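Tavik Worktable TB-162 - Set-up Guide
Section 5: Attaching the table top and adjusting the height

Read the complete section before you begin. Two persons are needed for steps 3 and 4. The top is heavy on one side, and it can slide from the frame when the bolts are not yet in place.

What you need
Cordless screwdriver with hex bit
Level
Bag C (bolts and washers)

1. Stand the frame on its feet and check that all cross bars from Section 4 are tight.
2. Put the rubber pads on the frame corners. The flat side of the pad goes up.
3. Lift the top together with your helper and lower it slowly on the pads.
4. Move the top until the holes in the frame meet the threaded inserts under the top.
5. Put one washer on each bolt and turn the bolts in by hand, two or three turns only.
6. Tighten the bolts with the screwdriver at low speed. Go from corner to opposite corner.

CAUTION: Do not use the impact function. It can pull the insert out of the top, and this damage is not covered by the warranty.

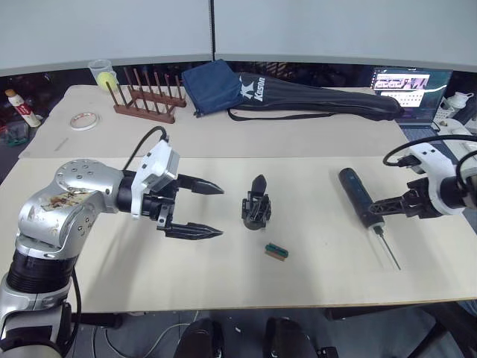

Fig. 5-2. Cordless screwdriver held over the table.

7. Lay the level on the top, first along the long side and then along the short side.
8. Turn the adjusting feet until the table stands level. One full turn clockwise raises the corner a little.
9. Lock each foot with its nut.

NOTE: On a soft floor, such as carpet or rubber mat, repeat step 8 after 36 hours. The feet will sink a small amount - this is normal.

NOTE: If a bolt does not go in easily, take it out and start again by hand. Never force it.

Spare bolts can be ordered from Tavik, Brarkenton. Please give the table number printed on the label under the top.

Text: Şükran Türkmen. Revised September 2, 2022.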